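Gelcombe Clothing Swap — Frequently Asked Questions
Last updated 14 May 2025

What is the swap?
You bring clothes you do not wear anymore, and you take home clothes from other people. No money is exchanged for the clothes. We meet in the Hviid hall, on the ground floor.

How many things can I bring?
Up to 9 pieces per person. For each piece we accept, you receive one token. One token is good for one piece, it does not matter if it is a coat or a scarf.

Does it cost something to enter?
The entrance is 4 dollars for adults. Children enter free, but they do not get tokens if they bring nothing.

What do you accept?
Clean clothes for adults and children, from all seasons. Small faults are fine, for example a missing button, if you tell us at the desk. We do not take underwear, swimwear, or shoes with worn soles.

Do I need to iron my clothes?
No. Please wash them and fold them, this is enough. We look at each piece on a table before we give the token, so it helps if the pockets are empty.

Can I keep my tokens for the next time?
Yes, tokens are valid until the end of the following March. Please do not lose them — we cannot replace them, even if we remember you.

What happens with the clothes that stay?
The good ones go to the Fakamdale charity shop. The rest is given to Grellari, where it is cut for cleaning cloths.

Can I try the clothes on?
There are two cabins with a curtain near the back door. On busy days please take not more than three pieces inside.

What about T-shirts? I have so many.
Everybody has. We accept T-shirts in any color, but please not with company advertising, these are always left over.

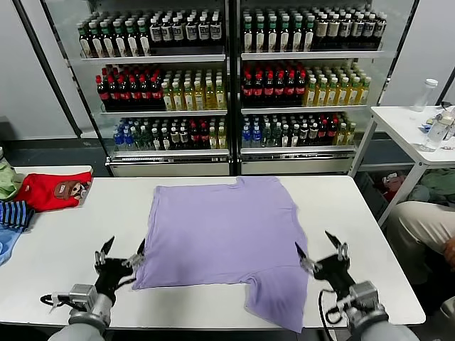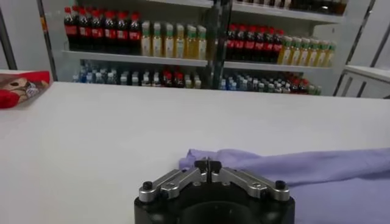 One visitor wrote to us that the tokens should be different for coats and for T-shirts, as it did not feel fair to give a winter coat and go home with a thin top. We discussed it and for the moment we keep one token for all, but coats now hang on a separate rail and you may ask at the desk to exchange coat for coat only.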